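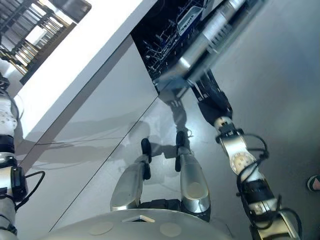 White cabinets and a light gray floor.

Keeping a White Kitchen Clean
Telell Home Notes
Updated 24 August 2025

White cabinets show everything, and light floors show the rest. The work is not hard if you do a little at a time and use mild products. Most damage we hear about comes from scrubbing too hard with something too strong.

Cabinet doors

Mix a squirt of dish soap into a bowl of warm water. Dip a soft cloth, wring it out well, and wipe from the top of the door to the bottom. Go over it again with a cloth dampened in plain water, then dry it. Do the area near the stove first and change the water before you move on to the others.

For a greasy film that soap won't move, make a paste of baking soda and water. Put it on with a fingertip, leave it for five minutes, and wipe it off gently. Try it on the inside of a door first. Painted doors can go dull if you rub the paste.

Do not use bleach on painted doors. It yellows some finishes over time.

The bottom edges of the lower doors get splashed when you mop. Dry them the same day, especially at the corners.

Handles, knobs and grips
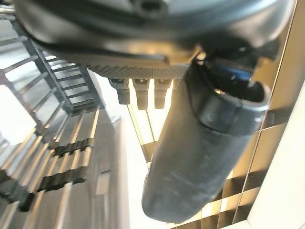 Textured surfaces hold more grease than smooth ones, and a cloth only cleans the high spots. Use an old toothbrush and soapy water for jar openers, tool grips, stove knobs and anything else with a pattern on it. On a fine crosshatched surface, like the gray strip running across the middle of the photo, brush along one set of lines and then along the other. Blot it with a dry towel and let it air out before you put it away.

Loose handles should be tightened before you clean behind them. A folded piece of paper towel under the screwdriver keeps it from marking the paint if it slips.

Rubber grips that have gone sticky can be wiped with a little rubbing alcohol on a cotton ball. If they are still sticky after two tries, replace them.

Floors
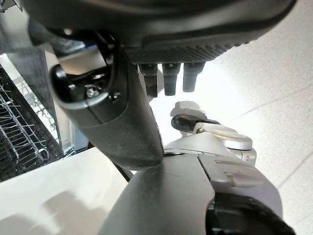 Light reflecting off the floor.

Sweep or vacuum before you mop. Grit under a mop head is what scratches a smooth floor. Check the corners by the cabinet base, where crumbs collect.

Use less cleaner than the bottle says. A cloudy floor usually has too much soap left on it. To fix that, mop with plain warm water and change the bucket when it looks gray. On vinyl or tile you can follow with a second bucket of clean water. Keep vinegar off natural stone.

Scuffs come off most floors with a clean tennis ball. Rub lightly and wipe up afterward.

Countertops

Wipe spills when they happen, coffee and tomato sauce above all. A glossy counter streaks if it is left to dry by itself, so keep a dry microfiber cloth 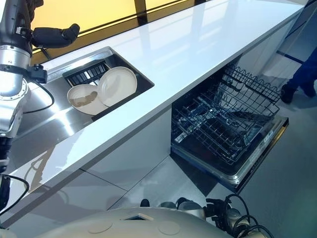 in the drawer closest to the sink and go over the counter once more after washing it. Work with the length of the counter. Finish with the front edge, which picks up fingerprints and drips and is easy to miss.

Lift small appliances and cords when you wipe. Cords get greasy too. Unplug them first and run a damp cloth down the length, staying clear of the plug.

Use a trivet under hot pans whatever the counter is made of.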